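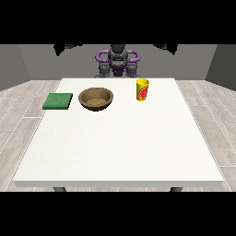 Bowl, cup, green square. The sim side of the Rillgate open day, June 14, 2025.

Went to the Rillgate open day so you don't have to drive out there. Parking was in a field. Thread.

The invite said "see household robotics in action." What we mostly got was a big screen with a simulated room on it: white table, gray walls, purple and charcoal robot at the back with its gripper hanging over the far side. The real arm was in the next hall and ran twice all afternoon.

I have nothing against simulation. You can crash the arm all day and nobody sends you a bill. My problem is with what gets said while the simulation is on the screen.

What got said, by the guy with the headset mic: "This is basically your kitchen." My kitchen has a toaster with crumbs under it, three chargers, mail, and a cat who is not supposed to be up there. This had three things on a huge white table with plenty of space between them.

The task was called Restar. As explained to us, the robot puts the cup in the bowl, then moves the bowl onto the green pad. I asked if the pad was a sponge or a cloth. He said "it's a target." OK.

The cup is yellow with a slice of fruit printed on it. Grapefruit or watermelon, my row was split. Easily the most discussed object of the day.

Now the numbers. The slide said 2,000 simulated runs overnight, and a success rate I'd be proud of too. I asked how many different layouts that covered. Answer: 4.

So 500 runs per layout, if they split it evenly, which he wasn't sure they did. He was nice about it. He also moved to the next slide pretty fast.

Credit where it's due. Nandini Namboodiri, who works on the grasping side, stayed behind after the talk and answered everything I threw at her. She was the best part of the visit and they should have handed her the mic.

I asked her what counts as a success. She said the cup has to end up inside the bowl and stay there when the bowl gets moved. Tipped over is fine. Upright is not required. That was not on the slide either.

I asked what breaks it. She said shiny things, soft things, and anything close to the edge of the table. Then she said "so, dishes" and laughed.

She also said the real table has 300 recorded runs so far and the results there are "lower." How much lower? She wasn't allowed to say until the writeup in November. Fair enough, but then maybe don't put the sim number in 90-point type over the door.

The real arm, for the record: first run, it picked up the cup, stopped halfway, and had to be reset. Second run, it did the whole thing and people clapped. I clapped. It took long enough that the kid next to me sat down on the floor.

Halonen had a booth too, selling grippers. The rep told me theirs could hold an egg. No egg at the booth. I asked.

Erkemix was on the program for a talk about testing and didn't show up. Their slot became a second coffee break. The coffee was good, I'll give them that.

Someone is going to reply that every new technology looks like this at the start. Sure. I've been to four of these open days now and I keep getting told it's the start.

What I'd want next time: run the real arm on the hour, let somebody from the audience move the cup first, and put the misses on the same slide as the hits. Nandini said she'd pass it on.

Couple of people asking if it's worth taking kids. There's a button they can press that makes the sim start over. Mine pressed it until we were asked to let someone else have a turn.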